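Firmware Update Closes Flaw in Nurnska Door Controllers

February
By Rigoberto Marulanda

Members who operate Nurnska networked door controllers are asked to install firmware release 7.2 before the end of the month. The release corrects a fault in the login page of the controller's built-in web server, through which a person on the same local network could reset the administrator password without knowing the old one.

The fault was reported to the manufacturer by Flunitano, a security testing firm based in Wimville. Its engineers found that the password reset request was accepted even when no user was signed in. Controllers that can be reached only through a separate management network are at lower risk, but they should still be updated.

A survey of member sites identified 172 controllers running the affected software. Of these, 28 were set to accept connections from guest wireless networks. The sites concerned have been contacted directly and have been given instructions for closing that access until the update is in place.

The update takes seven minutes per controller, and doors remain in their last locked or unlocked state while the unit restarts. Site managers should change the administrator password after the restart and review the list of user accounts for any entry they do not recognize. Older units sold under the Muñoz name use the same software and require the same release.

Questions about scheduling may be sent to the member support desk, which is open until 6 p.m.

Recent items
Password Rules for Shared Workstations
Retiring Unsupported Routers: A Checklist
Changes to the Incident Report Form
Backup Testing at Smaller Sites

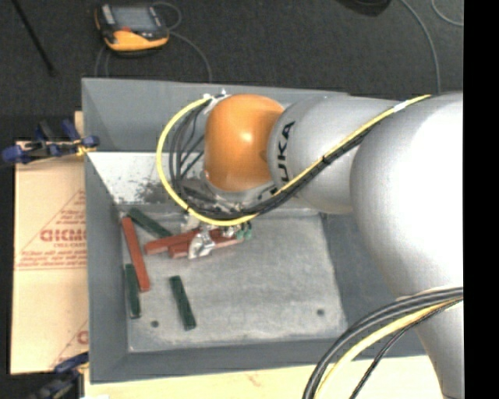
KUKA robot arm over a gray bin.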